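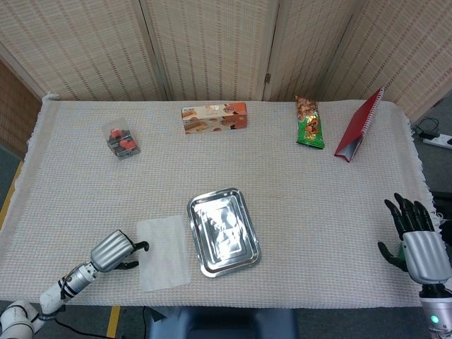
The table in its white tablecloth, with the folding divider behind it.

Fringed tablecloth shrank on one side only. Can it be saved?

Posted by Rocío Paredes
Tuesday, June 11, 2024

I have a white woven cotton tablecloth with a fringe, and last week I washed it the way I wash everything, meaning I put it in with the towels and went to do something else. It came out two inches shorter on one side than the other. The fringe on that side looks like it spent the night in a hedge.

The one in the photo is its twin, bought the same day and never washed. I use the pair at my mother's house when we put two tables end to end, and she has already noticed. She noticed from the hallway.

Details, in case they matter: the label says Larnirix and then a row of laundry symbols, one of which I believe is a triangle. Warm wash, regular spin, medium heat in the dryer until I remembered it. I've ironed the short side twice with no change except to my mood. Is there a way to stretch it back, or do I shrink the other side to match? And what do I do about the fringe? I tried a hairbrush and got a handful of thread for my trouble.

Mtshali

Don't shrink the other side. I have seen that done and you end up with a placemat.

Cotton can usually be coaxed back a little if you get to it before it has been washed hot a second time. Fill the bathtub with lukewarm water and put in a capful of cheap hair conditioner. Soak the whole cloth for half an hour, the good side too, or you'll have one soft half and one stiff half. Press the water out by rolling it in a towel. No wringing.

Then lay it flat on a clean sheet on the floor and pull the short side gently, working from the middle out to the corners, a few inches at a time. Measure against the twin as you go. Pin it down with rustproof pins (check that they really are, I have a tablecloth with forty small orange dots on it) and leave it until it's bone dry. Overnight at least. Keep the cat out.

You may get back an inch and a half. The last half inch is probably gone, but a tablecloth hangs over the edge and most guests don't bring a ruler. Your mother sounds like she might.

For the fringe, do it while it's damp. Use a wide-tooth comb, hold the threads tight up near the woven edge with your other hand, and start combing at the tips. The hairbrush was pulling from the root, so stop that. Trim the stragglers when it's dry, with the fringe hanging over the edge of a table.

Next time put it in a zippered mesh bag, cold, by itself, and hang it over two lines so the weight is spread out. The triangle is for bleach, by the way. The one you want is the square with the circle in it.

Gradgate

just buy another one

Jikitz

Seconding the bathtub. I'd skip the conditioner if the cloth gets used for food a lot – mine left a faint coconut smell that lasted until December and went badly with fish. A spoonful of baby shampoo did the same job on the next one.

Also, before you blame the dryer, check whether the short side is the one with the heavier hem. If the hem was stitched with a different thread, it can draw up and pucker while the cloth itself is fine. Snip one stitch and see if it relaxes. If it does, unpick that side and sew it again loosely. It's a dull evening, but you get the full length back.

And wash the twin now, the proper way, before you go matching anything to it. It hasn't been through water yet. It may have opinions.

Rocío Paredes

It was the hem. Partly. I unpicked it and got one inch back, and the rest is pinned to my bedroom floor as I type. I'm sleeping on the couch. Will wash the twin on the weekend, cold, in a bag, with supervision.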